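I promised a few of you I'd write up the workplace stuff once the new job had settled, so this is the long-overdue post!

For anyone new here, I spent years on the sorting line at Tavetti, where we took in returned toys and kits and got them fit to go out again. Bricks, shapes, all sorts, out of one bin and into another, and by mid-afternoon your neck knew all about it. When the company said arms were coming in, half the canteen went quiet. I did too, I'll admit. I'd read the same headlines as everyone else.

I now spend most of my week in the robot room and I love it – I didn't expect to be typing that. My job is to set out the pieces, run the arms through a session, and write down what they struggle with. All those years of handling awkward shapes have turned into something people ask me about. Dilek Yüksel, who was on the line with me for ages, has an eye for a bad grip that the engineers come and borrow.

A session is 45 minutes, then we stop and swap over. The engineers wanted longer ones and Beril Polat argued them down, bless her, and she was right, your concentration just goes. We got 5 of us trained in the first round and there's another lot starting in July.

It isn't all rosy. The evening shift has shrunk and people miss the extra money (me included, a bit). The chat has changed as well. On the line you could natter all day with your hands busy, and in the robot room you need your eyes on what the grippers are doing, so we save it all up for the tea break and then everyone talks at once.

But the blocks! I could go on about blocks for hours. Rounded ones, studded ones, little ones that end up right beside a big one so there's barely room for a finger, never mind a gripper.

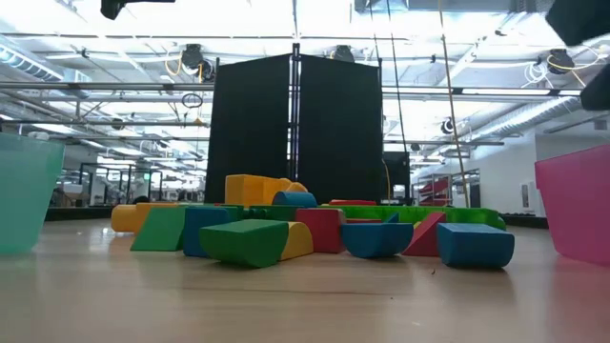
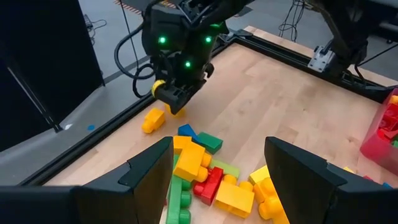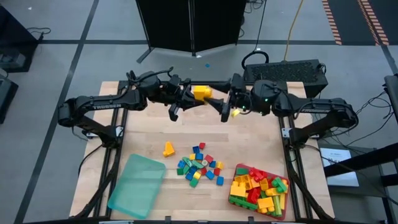 What I'd ask for next

More say in how the tables get laid out, first of all. We're the ones reaching across them. I'd also like the line staff to get a go at running a session before they decide if they want to train, even if it's only 40 minutes on a quiet morning. Dilek has already put this to the managers and they seemed keen.

And a better kettle, please.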